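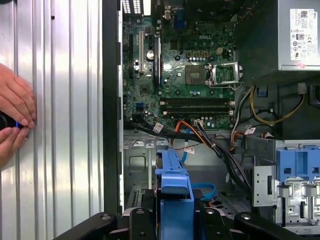

Section 5: Fitting the processor

By now the side panel is off, the socket is empty and the old heatsink is sulking on a sheet of newspaper. If any of these is untrue, go back to Section 4. The steps below apply to the Dell desktops in the Walau refurbishing set. Other makes are similar enough to be confusing.

Allow 29 minutes for your first machine. Rupert Tanner does it in 5, but he has had a lot of practice and doesn't read manuals.

Before you start

Switch off at the wall, pull the mains lead out of the power supply and hold the power button down while you count slowly to ten. Touch bare metal on the chassis. Take off your jumper if it crackles.

CAUTION: The pins in the socket are gold, tiny and unforgiving. Do not touch them, blow on them or point at them with a screwdriver. A bent pin generally means a new motherboard, and the Sestham store cupboard does not have one.

Fitting

1. Lay the case on its side so that you are looking straight down on the motherboard.

2. Press the socket lever down and slightly outwards to free it from its catch, then raise it fully. Swing the metal bracket open and leave it open.

3. Look across the pins from a low angle under a good lamp. They should form tidy rows. If one is out of line, stop and fetch Marlies Hubmann.

4. Take the processor out of its tray by the edges. Find the small triangle in one corner and the two notches in the sides, and match them to the socket.

5. Lower it straight down and let go. It needs no pushing. If it rocks, lift it out and check the notches again.

6. Close the bracket, then bring the lever down and hook it under its catch. This takes more force than seems decent – a faint creak is normal, a crunch is not.

7. Clean off any old paste with a lint-free cloth and a little isopropyl alcohol. Put a blob of fresh paste the size of a small pea in the middle of the processor. Petits pois are too small, marrowfats far too big.

8. Set the heatsink down squarely and tighten its screws a little at a time, working corner to opposite corner. Plug in the fan.

9. Check that the four-pin power lead is back on its header near the socket. Forgetting it accounts for most of the machines brought to us as "dead".

Note: While the case is open, you may as well change the coin-cell battery. The clock will need setting afterwards in the BIOS, as described in Section 7.

Put all leftover screws in the lid of the Jullik tin. If there are more than you took out, ask whose they are before closing the case.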